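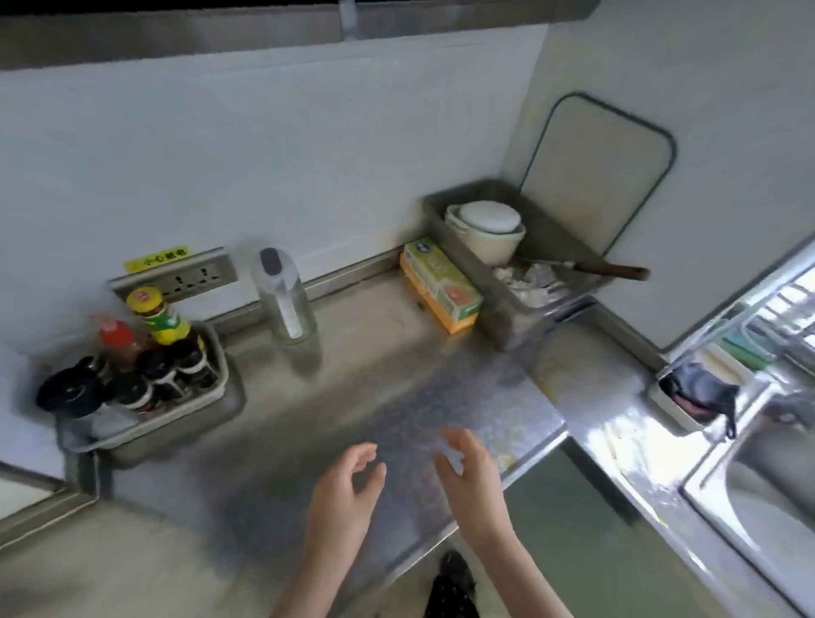

Dutuveck town centre heritage trail extended to Fosik Wharf

February 22, 2025

The Dutuveck heritage trail has been extended from the market square to Fosik Wharf, adding 295 metres to the marked route. The full trail is now 3,905 metres long and has 14 information panels.

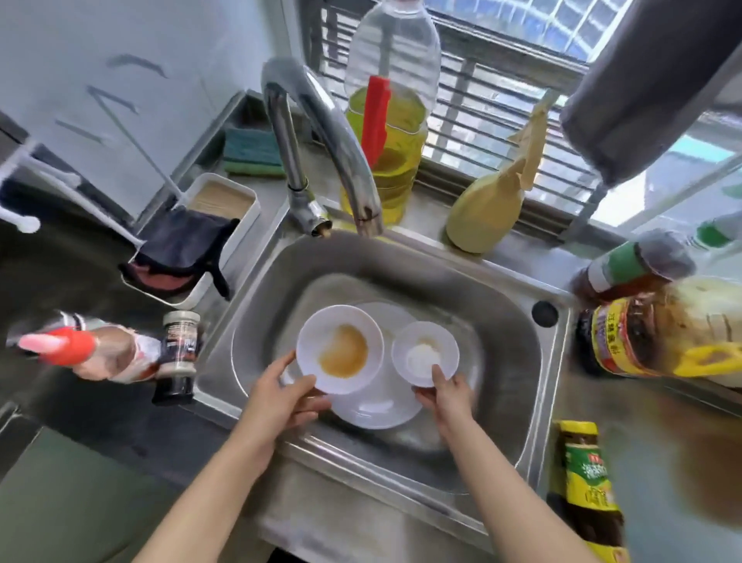

Reading time: 2 minutes

The new section follows Tamura Street past the old customs house and joins the riverside path at Zukano Bridge. Paving was completed in January. Kerbs have been lowered at both crossings, and the route is step-free throughout.

Panels give the date and former use of each building, with a map showing the nearest toilets and bus stops. Text is set in large type.

"The wharf was the town's main landing place before the railway came, and visitors regularly asked how to reach it from the square," said Muireann Ó Ceallaigh, trail manager.

The trail is open at all hours and there is no charge. Printed maps are available from the visitor centre on Tamura Street.

ENDS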